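Household chore robot

A household chore robot is a machine meant to do the work that people do at home without being thanked for it: picking up, wiping down, folding, putting away. The term usually leaves out robot vacuums, which have been sold for years and which solved the floor by asking the owner to clear it first. As of 27 Mar 2025, no machine on general sale can be left alone with an average living room and trusted to improve it.

Background

Factories got there early because factories can be arranged to suit the robot. Parts arrive at the same spot, facing the same way, under the same lights. A home offers none of this. The furniture moves, the light changes, and the objects to be handled were chosen by people with no interest in how easy they are to grip. Shop-floor work has its own holdouts, mainly bagging, cable fitting and anything involving a floppy part, and these are still mostly done by hand.

Current systems learn largely from recorded human work. A person does the chore while holding a gripper with a camera on it, and the recordings are used to train a model that drives a similar gripper on an arm.

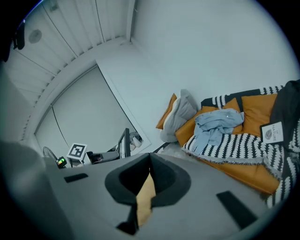 Soft goods are widely treated as the hardest common class of household object. A mug has one shape, give or take the handle. A shirt has as many shapes as there are ways to drop it. Before anything can be folded, the machine must decide what it is looking at and where one item stops and the next begins. A crumpled light blue garment on top of a black-and-white patterned throw is a fair statement of the problem: the top layer has to come up and the bottom layer has to stay, fringe and all. A person settles this at a glance, and may then leave both where they are for a week.

Performance

Published results vary with how much help the robot was given. The Ernholm trial, run in a furnished apartment, set its robot 120 tidying tasks on and near a couch. It finished 31 of them unaided. A further 26 were finished after a person stepped in, a category the trial report called "assisted success" - a phrase familiar to anyone with teenagers.

Folding one T-shirt took the Bozsik two-arm system about 20 minutes in its first public showing. The maker has since reported faster times, with the shirt laid flat beforehand.

Commercial status

Tosow leases a wheeled single-arm model to hotels, where it carries towels but does not fold them. Nostex opened a waiting list for a home model in March and has not given a price.

See also: Domestic robot; Laundry; Robot vacuum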